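Equipment > Bimanual stations > Plisadden assembly board and recording bench

The Plisadden

A two-armed recording bench with a fitted parts board, for teams who teach by showing

If you have ever tried to gather good examples of small assembly work, you will know that most of the week goes on everything except the assembly. The table gets bumped, the parts wander off, somebody's afternoon of recording has a bright window in the background and the next morning's doesn't. We built the Plisadden after losing a fair part of a winter to that sort of thing ourselves, and we have kept it as plain as we could manage.

You get the bench, the dark top, the black backdrop on its rail, mounts for two arms, and the board with its set of blue parts. The arms and hands are yours to choose. Most of our customers already have a pair they are fond of, and we would sooner drill the mounts to suit than talk you into new ones. Tell us the make when you order and Wilfredo Manalastas in our workshop will send you a drawing to check before he cuts anything.

The board is where most of the thought went. It is white, the fixtures on it are white, and the parts that move are blue, so that the things your system has to care about stand out and the things it can leave alone stay quiet. There are short pegs and longer ones, a thick cylinder and a thinner rod, a round knobbed piece that is harder to pick up than you would guess, and open trays for putting things away. Fixtures lift off and can be swapped about, and we'd encourage you to do it often. A policy trained on one tidy layout tends to learn the layout. 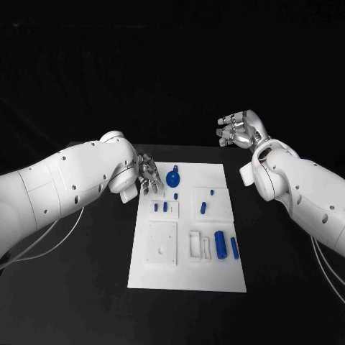
Recording itself is done by a person wearing the Lestow gloves, or with whatever teleoperation kit you already run. Each attempt is saved as its own episode, with joint positions, hand positions and the head camera view stamped to the same clock. A foot pedal starts and stops the take, which leaves both hands free, and a second tap within two seconds marks the take as a miss. Please do keep your misses! Ermelinda Coelho, who looks after our own recordings, files them under a separate label, and they have been handy more than once when we wanted to show a model what a fumbled peg looks like from the start of the reach.

An operator who is new to the bench usually needs a day to stop fighting the fingers. After that the pace is pretty comfortable. Our best single day so far is 271 kept episodes, shared between two people swapping over every 45 minutes, and we wouldn't suggest planning for that as a matter of course. Roughly 87 is what we allow for one person who would like their shoulders to still work in the evening.

A few practical things people ask us about. The top has a dull finish and can be wiped down with a damp cloth, but please keep solvents off it, as they leave shiny patches. The backdrop can be ironed on low if the folds bother you - they haven't bothered our models. Spare blue parts are sold singly or as a full set, and it is worth having a set in the drawer, as small pegs do roll under benches and stay there. The board is held down with two clips from underneath and can be turned end for end in a minute or so.

Software for reviewing and trimming episodes comes with the bench, and exports to the common formats. Jad Kanaan wrote most of it and still answers the questions, so if a column is missing or you'd like your labels in a different order, just write and ask him. He'd much prefer a grumpy email to a silent workaround.

Benches are built to order at our Andthorpe workshop. Orders placed now will be ready in August, flat packed in two crates, and it takes two people the better part of a morning to put one together. If you're near enough to visit, you're welcome to come and try a few takes yourself before you decide. Bring flat shoes for the pedal.

Page updated 4 June 2021

Contact the workshop | Copyright Ankrah Bench Works | Back to top

Related items
Lestow teleoperation gloves, pair
Plisadden spare parts set, blue
Plisadden blank board, undrilled
Foot pedal with long lead
Backdrop and rail, black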